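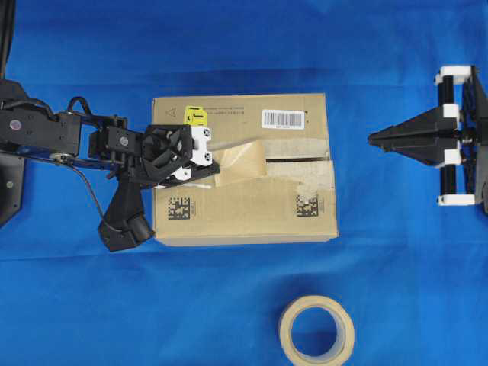
A cardboard box on a blue cloth.

Flurness council changes collection rules for household cardboard

Flurness Borough Council will move to fortnightly collections of paper and cardboard from April, following a review of its recycling rounds. The change applies to all households on the kerbside scheme, including those in the Bitska Road and harbour areas, which have until now been served once a month.

Residents are asked to flatten boxes before placing them out. Tape and labels may be left on, but polystyrene, plastic film and food-stained card should go in the general waste bin. Cardboard that does not fit in the container may be tied in a bundle and left beside it – up to 4 bundles will be taken at each visit.

Collections will be carried out by Hollmann under an extension of its present contract. Sorting will continue at the Sumex yard, where a second baling line has been approved. The council has set aside 300 larger containers for flats and shared houses, and managing agents may apply for these through the waste services page.

The household recycling centre will go on accepting cardboard free of charge. Traders may use the site on Mondays with an annual permit, priced at £99.

A printed calendar will be delivered to every address before the new rounds begin. Large-print copies are available from the council offices and from Flurness Library.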